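Home Mind Relationships Work Subscribe

The quiet cost of always saying sorry

When Selina Pfister moved to Canada in February, she noticed her new habit in the second week. She was saying sorry to the bus driver, to her neighbour and once to a door. "In my language the word is heavy," she tells me. "I started to use it like small change, and after a time I felt small also."

I know this feeling well. I grew up in a house where the person with the loudest voice was right, and the rest of us apologized so the dinner could continue. It worked for the evening, but the bill came later. At 30 I could not send back a cold soup.

Skarphéðinn Vídalín leads a weekly talking group above the Enriquez bakery, and he has listened to many people like us. He asks newcomers to wait one breath before they apologize. In that breath they ask themselves two questions: did I do harm, and does this person need to hear it from me?

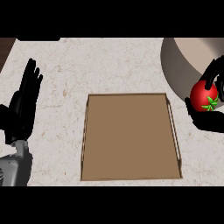
What to say in its place

The group collects other sentences. "Thank you for waiting" is a favourite for those who come late. "I need a minute" is harder, and some members practise it at home for weeks before they dare to use it with a manager.

Selina chose "excuse me" for the bus and silence for the door. With her sister it is more difficult – they had an old quarrel about money, 899 dollars, and she had apologized for it so often that her sister stopped answering. In the end she wrote one letter, said it properly and did not repeat it. Her sister phoned on Sunday. They talked mostly about the dog.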